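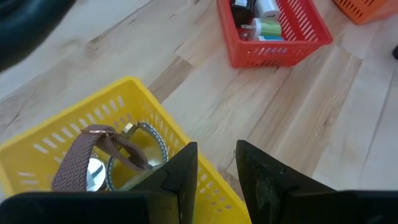 Noémi Bakos 读了我的初稿以后回信说,急停按钮的事情应该放在最前面,因为读者只记得住第一段,而两只手臂只停了一只,这一点比我在路上吃了什么、展厅里有多少台机器都重要。她还要我写清楚:当时没有人受伤,也没有人的手在桌子上方。

我接受她的意见,所以先写结果。在 Runero 公司的开放日上,一台双臂分拣台发生了故障,操作员按下急停按钮,左边的手臂马上停住,右边的手臂继续走完了它的动作。原因在当天下午就找到了。下面我按照时间的顺序来写,中文不是我的母语,有些技术词我查了词典,如果用得不准确,请读者告诉我。

去 Stunddale 的路

开放日是2018年7月16日,星期一。我和 Piroska Kun 一起坐早班火车去,在 Stunddale 换公共汽车。车站的牌子上写的线路和网上查到的不一样,我们问了两次才上对了车。从终点站走到 Runero 的门口要过一座铁路桥,桥上没有树荫,那天很热。如果有人以后要去,我建议带水,门口的小店只卖咖啡和三明治。

登记的时候要签一张安全须知。须知有两页,第一页讲展厅,第二页讲机器人工作区。第二页上有一句话,我当时觉得很普通,后来又回去看了一遍:任何一个红色按钮都可以停止桌上的全部设备。Piroska 签得很快,我看字比较慢,所以工作人员等了我一会儿。我为此向她道歉,她说没有关系,大部分人根本不读。

我们这一组是10个人,由 Lilla Erdős 带领。她说话清楚,走路也慢,对我这样的外国人非常照顾。参观先看仓库的传送线,再看一间放旧设备的房间,最后到办公楼的分拣台。仓库的部分我不多写了,那里太吵,我只听懂了一半,记下来的数字也不敢保证正确。

分拣台

分拣台放在开放式办公区里面,没有单独的房间。这一点让我有些意外。我以前在别的工厂看到的机械臂都有围栏,人和机器隔得很远。Lilla 解释说,这两只手臂速度低、力量小,属于可以和人在同一个空间工作的类型,所以地上只画了一条线,参观的人站在线的外面就可以。

桌子上的工作是这样的。客户退回来的小件电子产品混在一起,有手表,有充电头,也有别的小东西。两只手臂各带一个两指的夹爪,把东西一件一件拿起来,放进带孔的塑料篮子。黄色的篮子放手表,红色的篮子放充电头,橙色的篮子放程序不能确定的东西,这些以后由人来看。控制程序的名字叫 Enora,是公司自己写的。

我问 Lilla,为什么要选手表,因为手表看起来是很难夹的东西。她同意。表带是软的,每次的形状都不同,编织的表带尤其麻烦,它会弯成一个圈立起来,夹爪去夹圈的上面,结果只夹到一点点布。金属的表壳会反光,程序有时候把反光当成边缘。充电头就容易很多,它们是硬的,形状也简单,不过白色的充电头放在浅色的桌面上,程序偶尔看不见它。

她让我们看了几次正常的抓取。夹爪张开,下来,合上,停一下,再抬起来。这个"停一下"是后来加上去的,目的是检查东西有没有真的夹住。如果没有夹住,手臂回到上面,换一个角度再试。我觉得这个动作看着很有耐心。同组的一位老先生觉得太慢,他说他的孙子做得更快。Lilla 笑了,她说孙子会累,而且会看手机。

故障怎么发生的

出问题的时候,我站在桌子的长边,离那条线一步远,所以看得比较清楚。不过我看到的只有一个方向,另外一个方向的情况是 Piroska 后来告诉我的。

左边的手臂刚把一块手表放进黄色的篮子,正在往上抬。连着夹爪的电缆留得比较长,在旁边形成一个松的圈。手臂转动的时候,这个圈往下垂,碰到了篮子的边。篮子的边比较厚,外面又有一排一排的孔,电缆上的一个扎带头就卡进了孔里。手臂继续上升,篮子的一角跟着起来了。我听到塑料摩擦桌面的声音,然后篮子歪了,里面的两块表滑到了一边。

Lilla 反应很快。她没有去扶篮子,这一点我认为做得很对,很多人的第一个反应是伸手。她按了桌子边上的红色按钮。左边的手臂立刻停住,篮子斜着挂在那里。

可是右边的手臂没有停。它那时候夹着一个充电头,正在往中间的篮子走。它走到篮子上面,下降,松开夹爪,再抬起来,和平常完全一样。整个过程很短,我没有计时,只能说我来得及看看它,再看看 Lilla 的脸。她又按了一次同一个按钮,没有作用。然后她走到控制柜那里,按了柜门上的另一个按钮,右边才停下。

有人以为这是演示的一部分,还鼓了掌。Lilla 很平静地说,这不是演示,请大家退后两步。我们都退了。她把分拣台的总电源关掉,打了一个电话,然后请我们到走廊里去喝水。

我在走廊里写了第一遍笔记,字很乱。Piroska 认为右边的手臂不停也许是故意设计的,为的是让它把手里的东西放好再停。这个想法听起来有道理,有些机器确实有这样的停止方式。可是急停不应该是这样的,而且登记时签的那张纸上写的是"全部设备"。 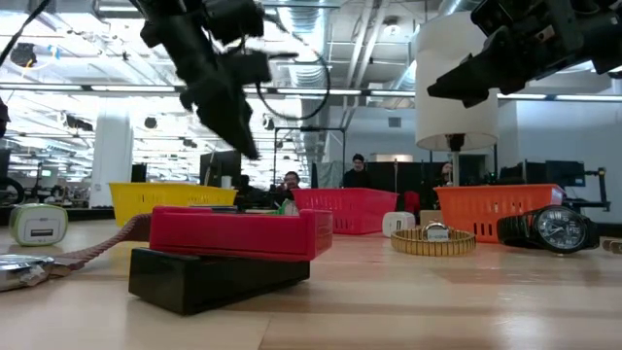

过了一段时间,Sunil Marikar 来找我们。他负责这张台子的电气部分。他说如果我们愿意,可以留下来听他检查,不愿意的人可以直接去吃午饭。有六个人去吃饭了,我和 Piroska 留下。他把控制柜打开,一边查一边讲,讲得很直接,没有把我们当成外人。

先说电缆。原来的设计里,电缆应该用夹子固定在手臂的第二节上,夹子是向 Lozano 买的。前一段时间他们换过夹爪,新的电缆比旧的粗,原来的夹子扣不紧,装的人就改用扎带,并且把电缆多留了一段,怕手臂转动的时候拉断它。扎带剪得不够平,留下一个小尖。就是这个小尖卡进了篮子的孔。Sunil 用手指摸了摸那个尖,说它连他的袖子也能勾住。

再说停止的问题,这个更严重。两只手臂各有一个控制器。桌边的按钮应该通过一个安全继电器同时切断两个控制器。在换夹爪的那一次,右边的控制器也一起换了。新控制器出厂的时候,安全输入端上带着一根短接线,作用是让人在调试台上不接按钮也能开机。安装到正式的设备上时,必须把短接线拿掉,再把继电器的线接上去。继电器的线接了,接到了旁边的一组端子上,短接线还留在原来的地方。所以控制器一直认为安全回路是好的,不管桌边的按钮有没有按下去。柜门上的按钮切断的是动力电源,和这个输入端没有关系,因此它还有效。

我问他,这样的错误为什么一直没有发现。他打开 Enora 的日志给我们看。从换完控制器到那天上午,右边的手臂一共完成了1477次抓取,没有一次报警。他说这个数字看起来很漂亮,开会的时候有人还把它放在墙上。可是这段时间里,从来没有人按过桌边的按钮。机器运行得很好,所以停止的功能就没有机会被使用。按照规定,换控制器以后要做一次急停测试,表格上也有签字。签字的人测试时只开了左边的手臂,因为右边还在下载程序。他看到手臂停了,就在"急停正常"后面打了勾。表格上只有一个格子,没有分左边和右边。

Sunil 没有说签字的人是谁,我也没有问。

他当场做了一次测试。先恢复电源,让两只手臂都慢慢移动,桌上什么也不放,他自己站在控制柜旁边,手放在柜门的按钮上。Lilla 按桌边的按钮。左边停,右边不停,和上午一样。然后他断电,拿掉短接线,把继电器的线接到正确的端子上,再试。这一次两边都停。他又让 Lilla 只开右边,按一次,只开左边,按一次,两边都开,再按一次。他把每次的结果写在一张白纸上,没有用原来的表格。

和安全负责人的谈话

下午我们见到了 Irén Szűcs。她管整栋楼的安全,那天本来在另外一个厂区,听说以后坐车回来。她先问我们有没有人被碰到,有没有人想写投诉。我们说没有。她还是给了每人一张表,说明天想写也可以。

她告诉我们,分拣台当天不会再开,参观的后面几组改成只看仓库。她要做的事情有这样几件:把所有换过控制器的设备都重新测试,急停表格改成每只手臂一个格子,测试时必须在手臂移动的状态下按按钮,而且由不是安装人员的人来按。电缆的问题由 Sunil 解决,他要订大一号的夹子,在夹子到以前不允许用扎带代替。

我请她解释,为什么这样的台子可以没有围栏。她的回答我想写得完整一些。没有围栏的根据是手臂的速度和力量受到限制,人就算被碰到也不会受重伤,这个限制是控制器内部的功能,和急停按钮是两回事,那天它一直有效。所以她认为当时的危险不大。但是她接着说,夹爪里的东西没有算在这个计算里面。一块手表没有什么,如果客户以后送来的是带尖角的零件,结论就不同了。她以前提过这件事,这次会再提。

Piroska 问了一个我没有想到的问题:操作员按了按钮没有用,她应该怎么知道下一步去哪里?柜门上的按钮在控制柜的正面,Lilla 知道它,可是新来的人也许不知道。Irén 想了一下,把这句话写在了本子上。她承认培训里只讲桌边的按钮。

几点个人的看法

我参观过的工厂不算多,看到故障的更少。通常公司会说"请大家到下一站",然后没有下文。Runero 让我们留下来看,还同意我写出来,只要求我把稿子给他们看一遍,检查技术上的错误。他们改了两个地方,一个是继电器的说法,一个是我把"端子"写成了"瓶子"。内容他们没有删。

我自己在一家小的包装厂工作,我们也有一台旧的机械臂。回来以后的星期三,我和同事一起做了急停测试。我们有三个按钮,以前每年只按离门最近的那一个。三个都有效,但是最里面的那个按下去以后转不回来,需要用钳子。我们已经订了新的。

如果读者的工作场所也有类似的设备,我建议做测试以前先看清楚一个按钮到底应该停哪些东西,把它们写下来,然后让这些东西都动起来再按。我们厂的图纸上没有这个信息,是我们自己一根线一根线地查的,花了一个上午。

关于交通再补充一点。回程的公共汽车末班很早,我们因为留下来看检查,差一点没有赶上。下一次开放日在11月,报名从公司的前台开始,他们说分拣台到时候会重新开放。我打算再去一次,也想看看新的夹子和新的表格。Piroska 说她也去,条件是这次由我来查公共汽车的线路。

Noémi 在信的最后还问,那个挂在半空的篮子后来怎么样了。Lilla 在断电以后用剪刀剪断了扎带,一只手托着篮子,把它放回桌上。两块表都还在里面。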